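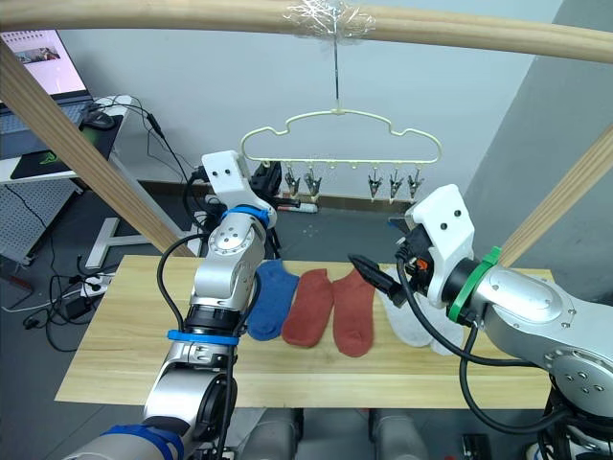

九月里晾衣服这件事

最后更新：九月
搜索本站 请输入关键词 搜索

各位邻居、各位老读者，上一期通讯发出去以后，信箱里有好几封信问的都是同一件事：天一凉下来，衣服怎么总也晾不干，晾干了又总有一股说不上来的味道。我本来这一期打算写腌萝卜的，萝卜都买好了，堆在厨房门后头，可是读着读着信就改了主意。腌萝卜晚一期也不碍事，衣服可是天天要洗的。所以这一期就让我啰唆一回，把我这些年在Plurnton晾衣服、收衣服、跟潮气打交道的那点经验，连同从别人那里听来的，一股脑儿写给大家。

住在Plurnton的人大概都有体会，这地方的夏天和秋天之间没有什么过渡。八月底傍晚还能穿着短袖在Stojanovska街上吃冰，过了没几天，早上推开窗，窗台上就是湿漉漉的一层。河上的雾要到上午十点钟才散，散了以后太阳是有的，照在身上也暖，可是那点暖意到下午四点就往回收了。满打满算，一天里真正能晾衣服的工夫就这么一小段。我刚搬来的时候不懂，还照着老家的习惯，吃过晚饭洗衣服，洗完了往阳台上一挂，第二天早上一摸，比刚挂出去的时候还潮！那时候真是气得想搬回去。

后来还是楼下的老太太教我的。她隔着阳台看我收回一件湿衬衫，又挂出去一件湿衬衫，看了三天，终于忍不住了，冲我喊：“闺女，你得跟着太阳走，你不能让太阳跟着你走呀。”我当时觉得这话玄得很，回屋想了半天，原来就是叫我早上洗。从那以后我改成早上起来先把洗衣机开上，再去烧水煮粥，粥好了衣服也好了，雾一散正好挂出去。这个习惯我一直保持到现在，连出门旅行住在别人家里，早上醒了都想找洗衣机。

先从洗说起

衣服晾不干，有时候毛病出在洗的那一步。我知道大家都忙，攒一大桶一起洗省事，可是桶塞得太满，衣服在里面转不开，脏的地方洗不掉，甩也甩不透，拿出来一坨一坨的，拧得像麻花，晾的时候厚的地方干不了，薄的地方倒是皱了。我现在的办法是桶里留出一只手掌竖着放进去的空。手伸进去，能在衣服上面晃一晃，那就正好。

水温的事问的人最多。棉的毛巾、枕套、抹布，我用40度的水洗，隔一阵子换成热一些的水洗一遍。毛衣、丝的、带花边的，一律凉水，而且一律手洗，这一点我没有商量。我有一件灰色的开衫，是我母亲织的，织了整整一个冬天，前年我偷懒把它跟毛巾一起丢进了洗衣机，拿出来的时候大小刚好给我外甥女的布熊穿。那只熊现在还穿着呢，逢年过节大家看见了都要笑我一回。我母亲倒没说什么，只是第二年冬天又织了一件，这次是红的，递给我的时候在领口里面缝了一小块布，上面写着“手洗”两个字。

洗衣剂宁可少放。从前我也喜欢多倒一点，觉得泡沫多才洗得干净，后来才知道衣服上那股闷味儿，有一半是没漂干净的洗衣剂留下来的，潮气一来它就发黏，灰也爱往上沾。现在我用的是市集上买的Clallevura皂粉，一小勺就够一桶衣服，气味很淡，晾干以后几乎闻不出来。家里有人喜欢香的，那也是各家的喜好，我婆婆就一定要茉莉味儿，没有茉莉味儿她觉得这衣服等于没洗。我们俩的衣服分开洗，这么多年相安无事。

还有一样，洗完了请马上拿出来。我自己也常常忘，听见洗衣机叫了，心里想着把这一段电视看完就去，结果看完一段又是一段。湿衣服在桶里闷上一上午，那味道就进去了，再晒也晒不掉，只好重洗。我后来在厨房放了一只鸡蛋形状的定时器，洗衣机一开就拧上，它叫得比洗衣机难听多了，你不起来都不行。

洗衣机的门，洗完以后敞着。橡胶圈里头用干布擦一圈，那个沟里常常藏着头发、线头、硬币，有一次我还掏出来一枚纽扣，找了半年的，是我先生那件深蓝色大衣上的，大衣上早就换了一枚颜色差一点的，他也不肯再换回去，说看顺眼了。

再说挂

挂衣服这件事，我小时候觉得再简单不过，拿个衣架往里一套就完了。等自己当家了才知道里头有讲究。大家来信里说衣服干得慢的，我猜十有八九是挂得太密。衣服和衣服之间要有风能走的路，我一般留一个拳头。长的和短的错开挂，一件长裤旁边挂一件短衫，再挂一件长裤，这样下面是空的，风从底下钻上来，比整整齐齐按长短排着快得多。看着是乱一点，反正阳台上也不开展览会。

衬衫抖开再挂，抖的时候用点力气，啪的一声，皱纹就少了一半。领子立起来，扣子扣上第一粒，袖子扯平。T恤我喜欢倒着挂，从下摆夹住，这样肩膀上不会顶出两个小角来。裤子翻过来晾，口袋掏在外面，口袋布是最难干的，我见过整条裤子都干透了，一摸口袋还是冰凉的。牛仔裤更是如此，我把裤腰撑开，夹成一个圆筒，风从裤管里灌进去，鼓鼓囊囊的，远看像有个人站在那儿。头一回这样晾的时候把我先生吓了一跳，他半夜起来喝水，看见阳台上一双腿。

毛衣千万平铺。湿毛衣重得很，一挂就往下坠，坠成一条裙子。我铺的时候底下垫一条大毛巾，把毛衣放上去连毛巾一起卷起来，压一压，像卷寿司那样，水就叫毛巾吃进去了。然后换一条干的，再铺开，用手把形状拍回来，袖子拍直，领口收拢。晾到半干翻一个面。急性子的人做不来这个，我也是过了中年才做得来的。

袜子、手帕、小孩的围兜、口罩一类的零碎东西，用带夹子的小衣架最省心，挪进挪出一只手就提走了，下雨的时候你就知道它的好处。夹袜子请夹袜口，别夹脚尖，虽然我母亲是夹脚尖的，她说袜口有松紧，夹坏了袜子就往下掉。我们母女俩为这个争了许多年，各有各的道理，各位爱夹哪头夹哪头吧。要紧的是成双成对夹在一起，收的时候顺手就卷好了，省得第二天早上满床找另一只。

夹子也说两句。塑料的轻巧，颜色也好看，晒上两个夏天就脆了，一捏就断，碎片掉到楼下人家花盆里，还得下去道歉。木头的耐用，可是雾天里吸了潮气，会在白衣服上留印子。金属的结实，买的时候捏一捏弹簧，太紧的夹薄料子容易留痕，夹的地方垫一小块布就好了。不管哪一种，用完了收进屋里，别让它们在外头过夜。我有一只旧饼干盒子专门装夹子，盖子上画着一座雪山，已经掉漆掉得只剩半座。

雨天怎么办

下雨天，尤其是连着下几天，这是最叫人发愁的。来信的人里有一位说她家现在走路都要弯着腰，客厅里横着竖着都是衣服，猫在下面当森林逛。我读到这里笑了好久，因为我家也是这样。

屋里晾衣服，头一样是选一个房间，把门关上，别满屋子都挂。潮气这个东西，你给它多大地方它就占多大地方。我家用的是朝北那间小书房，晾衣架放在屋子当中，离墙至少80厘米。从前贴着墙放，到了冬天墙上长出一片灰点子，擦了又长，后来把架子往中间挪了，就再没长过。窗户开一条缝，风扇对着衣服底下吹，别对着脸那么高吹，底下吹上去干得匀。有除湿机的就开除湿机，水箱记得倒。倒出来的水可以拿去冲厕所，浇花我不大敢，有人浇，说花也没怎么样。

没有除湿机的，我教大家一个笨办法，旧报纸。把报纸揉成一团一团的，松松地放在衣服底下的地板上，再在衣服和衣服中间挂几张。报纸吸潮很厉害，半天工夫就软塌塌的了，换一批新的。只是要当心油墨，白衣服离远一点。我们这份通讯从前印在纸上的时候，有位读者写信来说，贵刊吸水性甚佳，我们编的人看了真不知道该高兴还是该难过。

着急要穿的，可以用熨斗。衣服还有一点潮的时候熨，上面盖一块干棉布，熨一遍，抖一抖，挂在风扇前面吹30分钟，大多数衬衫就能穿出门了。袜子着急，就包在干毛巾里使劲拧。吹风机我不赞成，有人把吹风机套在袜子里吹，听着就让人提心吊胆，千万别这样做。取暖器上面也请不要搭衣服，天再冷、再着急也不要，这一条我每年都要写一遍，年年写，年年还是有人搭。

厨房不要晾衣服。这话好像不用说，可是厨房暖和，大家难免动心。我有一年冬天把一件羊毛外套挂在厨房门背后，那天正好炖牛尾，炖了一下午。后来我穿着那件外套去参加一个很体面的茶会，坐在我旁边的一位太太，侧过身来很客气地问我，是不是附近新开了一家饭馆。

晾衣绳会上的见闻

说到这里要插一段。上个月在Vumano那边的旧校舍里办了一次旧物修补的聚会，大家带了破的袜子、掉了扣子的大衣、豁了口的篮子去，坐在一起补。我本来是去补一只手套的，结果整个下午都在听人讲晾衣服。起头的是Wenjie Long，她在Vumano住得久，那边靠山，风大，她们晾被单要用绳子打一种特别的结，绳子越拉越紧，解的时候一抽就开。她当场用鞋带给我们演示，我学了三遍，当时会了，回家路上在车里又练了一遍，也会，到了自己阳台上就怎么也想不起来第二步该往哪边绕。下次见面一定要请她写下来，画个图，登在通讯里。

那天还有人讲起从前Stojanovska街上家家户户共用的晾衣绳，从这边楼的窗户拉到对面楼的窗户，中间装一个滑轮，晾一件推出去一点，再晾一件再推出去一点。两家商量好，上午归你，下午归我。谁家孩子多，谁家来了客人，谁家的床单是新买的，抬头一看全知道。有一年刮大风，绳子断了，一整条绳的衣服飞到街口的面包店屋顶上，面包师傅拿着长柄的面包铲一件一件往下挑，挑一件在街上喊一声，谁家的裤子！这个故事我听过好几个说法，有的说是裤子，有的说是睡袍，有的说面包师傅后来就跟那条裤子的主人结了婚。我不敢替哪一个打包票。

如今绳子早就拆了，滑轮倒是还留着几个，锈在墙上，鸽子喜欢蹲在上头。我每次走过都要抬头看一眼。我们这一辈的人说起从前总嫌啰唆，年轻的读者多包涵。可是我那天听着听着，心里想的是，一件这样平常的事，里头居然装得下这么多人情。两家合用一根绳子，总要打招呼，总要说今天天气好，你先来你先来。现在各家有各家的烘干机，方便是方便多了，我也用，我不装清高。

既然说到烘干机，信里有人问该不该买。我的意见不一定对，大家姑且听听。家里有小婴儿的，有老人卧床的，买，别犹豫，省下来的力气和心情都是值得的。一个人住，或者两个人住，衣服不多的，可以先等等，到街角的自助洗衣房去试用几次，看自己用不用得惯。烘出来的毛巾的确软，可是有些料子经不起，松紧带也老得快。我看中的一台标价1500，我围着它转了两圈，回家跟我先生商量，商量到现在还没有结果。

收衣服和换季

衣服干没干，别只摸袖子。摸腋下，摸裤腰，摸帽子跟衣身连着的那道缝。摸上去凉的，多半里面还有潮气，再晾一会儿。太阳底下收进来的衣服，也别趁热就叠，先在床上摊开凉一凉，等热气散了再叠进柜子里。刚收进来那个味道真好，我每次都要把脸埋在枕套里闻一会儿，家里人都习惯了。

九月正好是换季的时候，夏天的衣服要收起来了。收之前一定要洗，哪怕只穿过一次。看着干干净净的白衬衫，过一个冬天拿出来，领口一圈黄，那是当时看不见的汗。洗干净，彻底晾干，拣个晴天的中午收。叠的时候中间夹一层薄棉纸，深色浅色分开。我用的是旧床单缝的布袋子，塑料箱子也可以，只是盖子盖得严的话，里头放一包干燥剂，或者用小布袋装一点干的茶叶末，我母亲那一辈都用茶叶末。

真空袋我用过一年，羽绒被压得像一块薄饼，确实省地方。第二年拿出来，拍了一个上午也没有完全蓬起来，睡在里头总觉得薄了一层，大概也有一半是心里作怪。现在羽绒的东西我都松松地放着，柜子顶上堆得老高，每次开门都要用一只手挡着。

柜子本身也别忘了。趁着衣服腾空的那一天，把抽屉全拉出来，擦一遍，敞着吹一天的风。柜子背后那块板子也擦擦，那里最容易藏潮气。我每年做这件事都能找到一点东西，去年是一张电影票，票面上的字全褪掉了，我和我先生对着它猜了一晚上是哪一部，他说是打仗的，我说是唱歌的。

冬天的厚衣服拿出来以后，也要挂在通风的地方吹一吹再穿。呢子大衣拿软毛刷顺着毛刷一遍，肩膀和袖口多刷几下。毛衣上起的小球，用手揪会把线揪松，拿小剪刀慢慢剪，或者买一把去球的小梳子，市集上好几个摊子都有。我看电视的时候剪毛球，一晚上一件，不知不觉就剪完了，比嗑瓜子强。

有虫眼的也别急着丢。小的虫眼，从衣服里边接缝的地方抽一根同色的线，细细地缝几针，远看一点也看不出来。大一点的，绣一朵小花盖上去。我外甥女有一件毛衣，前前后后绣了许多朵花，现在谁见了都夸，问是哪里买的。樟木块放在衣服四角，隔一年用细砂纸打磨一下，香味又出来了。樟脑丸我不爱用，那个味道一个冬天都散不掉，坐公共汽车的时候自己都不好意思。

几封来信的回复

有位读者问，衣服上已经有霉味了怎么办。先用白醋泡，一盆水里倒半杯，泡上半个钟头，再照平常的样子洗。醋味不用担心，晾干了就没有了。泡过还有味道的，赶一个好太阳的日子再来一次。彩色的衣服先拿不起眼的衣角试试颜色。醋千万别跟漂白水搁在一处用，会生出伤人的气体来。

另一位问，住底楼，没有阳台，窗外就是人行道，衣服挂在外头怕人看。窗子里面靠上的地方装一根横杆就好，挂小件的，前面拉一层薄纱帘，太阳照得进来，外头看不清楚。大件的床单被套，可以跟楼里的邻居商量轮流用后院，我们那栋楼就是这样，后院的门上贴了一张纸，自己写名字。我写字大，有一回一个人占了三行，叫人在旁边画了个哭脸。

住在河边的一位先生来信很长，主要是讲他的鸽子，最后一段才问到衣服，说鸽子总落在晾衣杆上，白衬衫遭了殃。我回信请教了好几位，答案五花八门，有的说挂旧光盘，有的说拴彩带，有的说养猫。我自己试过的是在杆子上方平行拉一根细鱼线，鸽子要落下来的时候翅膀碰着了，就到别处去。拉的时候绷紧，两头收好线尾，别垂着。

还有一位小读者，字写得歪歪扭扭的，问为什么她的小被子晒过以后有“太阳的味道”。亲爱的小朋友，这个问题问得太好了！我问了好几个大人，每个人说得都不一样，我也不敢随便答你。等我找到一位真正懂的人，一定在通讯里告诉你。你的小被子上是画着兔子吗？你信纸角上那只兔子画得真神气，我把它剪下来贴在我的鸡蛋定时器旁边了。

最后是市集的消息。这个星期六旧校舍的修补聚会还照常办，上午九点开门，带自己要补的东西来，针线剪子那边都有，顶针不够，有的请自带。上次来了约40个人，椅子坐得满满当当，窗台上都坐了人，这次会多借一些凳子。喝茶请自备杯子。Clallevura皂粉的摊子也会来，可以拿旧罐子去装，罐子先洗干净晾干，里面有水的话皂粉会结块。

从Plurnton过去，坐到Vumano终点站那一站下车，沿着有梧桐的那条路往上走，看见蓝色的大门就是了。路上有一段坡，推婴儿车的走右边的缓坡好走一些。下雨也办。

萝卜我已经切了，铺在竹匾里，这两天也在阳台上晾着，跟床单挤在一处。下一期写它。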